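Wuvton brings two-armed robots to its Yorath keyboard recovery line

By Trefor Samuel, Media Relations
September 18, 2021

We use cookies to improve your visit. By continuing to browse, you accept our cookie policy.

Wuvton, the electronics reuse organisation, has introduced robotic handling at its Yorath centre, where discarded computer peripherals are sorted for cleaning, repair or recycling. The Plornix system, supplied by Alteck, takes on the lifting and turning of used keyboards, work that was previously carried out by hand at every bench.

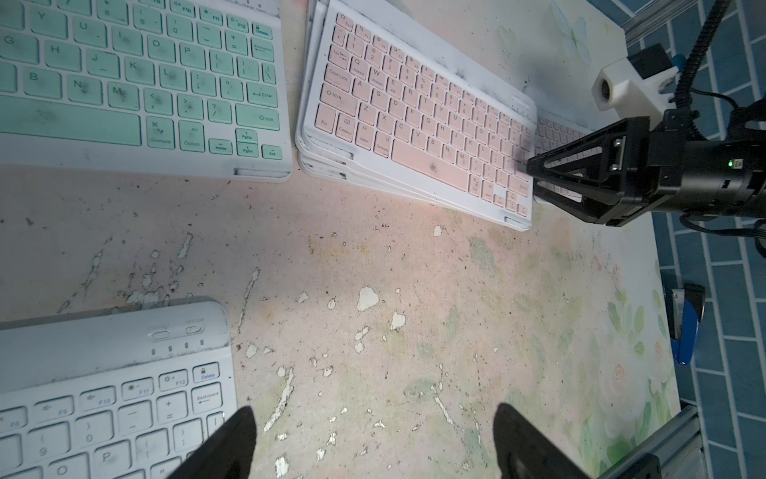
Used keyboards on the work table at Yorath, with grippers from both robot arms in view.

The centre employs 87 people. Fourteen of them have completed operator training since April and now divide their shifts between the robot cells and the testing room. No positions have been removed, and pay grades for trained operators have been revised upward.

"Our staff told us plainly that repetitive wrist movement was the hardest part of the job," said Liên Mai, Director of Operations at Wuvton. "They will spend more of the day on fault-finding and repair, where their judgement is needed."

Operators remain responsible for grading each unit and may halt a cell at any time. Wireless models call for particular care, as switches and battery compartments must be checked before cleaning begins.
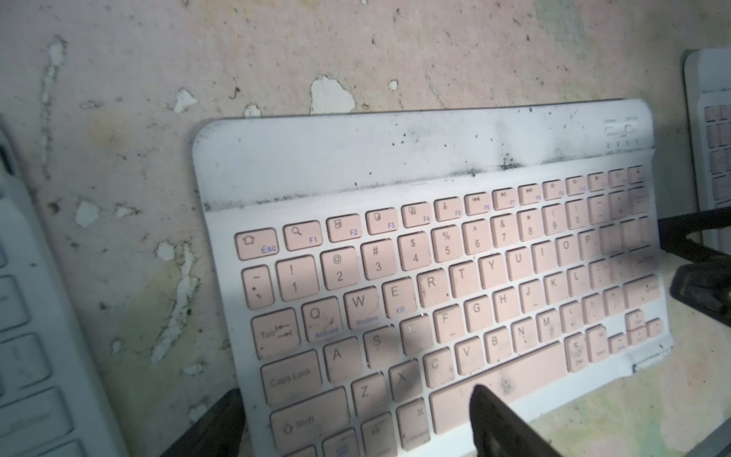 A pink-keyed wireless keyboard between gripper fingers. Grime on the casing is one of the points considered in grading.

During the trial period, 1072 keyboards passed through the line. Aled Morris, who represents employees on the centre's safety panel, said the rotation between tasks had been welcomed — although some colleagues had asked for longer training sessions, and these will be offered from the next intake.

Wuvton intends to operate seven cells at Yorath once the present program is complete.

Media enquiries: Trefor Samuel, Wuvton Media Relations.

Comments (3)

Eluned Skyrme
Do you take keyboards from the public, or only from offices? I've got a cupboard full.

Trudy Lowther
I did that job for years and my wrists still remind me. Glad to see the pay grades mentioned.

R.P.
What happens to the ones that can't be repaired?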